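Fairweather Evening Courses
Sorting and Storing Jewellery
Session 4 handout – bangles, beads and threads

Last session dealt with chains and clasps. This one covers rigid pieces and strung beads, which get stored together far too often. Bring a plain cloth, a lidded box and up to 30 pieces of your own.

Lay the cloth out flat before anything comes out of the box. Beads roll on a bare table, and a stone bangle can chip if it is put down hard. Spread everything so that you can see each piece, then take the rigid ones out first. Look for threads before you lift: a loose tail may be caught under a neighbouring bead, and pulling it can bring the whole heap along.

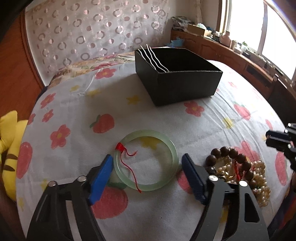
Heledd Edwards would leave any red thread on a bangle exactly as it is until the owner has been asked, even where the ends have frayed, as it may have been tied there for luck or as a keepsake. Trimming the ends is a separate job and can wait.

Strung beads come next. Lift a bracelet from both sides and let the strands hang for a moment – twists often drop out without help. Pearls and imitation pearls scratch easily, so give them a soft pouch each and keep them away from metal edges. Cords that have gone stiff or thin should be noted for restringing.

Green bangles are often sold as jade when they are glass or dyed quartz. We will not be testing stones on this course. Write "green, translucent" on the label and leave it at that.

For next time: sort one box at home, label each pouch, and read pages 4 to 6 of the course booklet. Spare pouches are in the cupboard by the door.

Sebastian Anghel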